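From: Mirjam Prantl
To: Bolwood wedding suppliers list
Date: 24 May 2021
Subject: Re: Chair covers and the November booking

Ingeborg Hollenstein wrote:
> Has the couple settled on a guest number yet? Riedl need to know
> before they hold the ivory covers for us. They have 281 in
> stock and can't promise more. Also, is the ceremony still in the
> garden, or did that move indoors?

Ingeborg,

The invitation list stands at 330, but the bride's mother expects 90 of those to decline, mostly family who would have to fly in. Please ask Riedl to hold all 281. If more people say yes, we will leave the back rows uncovered.

The ceremony is indoors now, in the long room at Clultia. Dinner stays in the hall next door, so the same chairs will have to be carried across during the drinks. I have asked for four people to do that. Last year we had two and the soup was late.
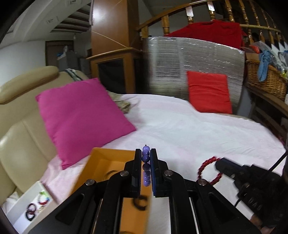 On the money side, the revised quote for linens and covers came to 2,677 with delivery. That includes pickup the next morning — before ten, please, as Clultia has a christening lunch that day. The deposit has been paid and I have the receipt.

Tunesia are confirmed for the music. They want two outlets near the stage and a place to park the van overnight. Could you check the parking with the house when you call?

I still don't have a final answer on the aisle runner. The bride wants white, the house would like us to use theirs, and theirs is dark red. I'll write again when I hear.

Mirjam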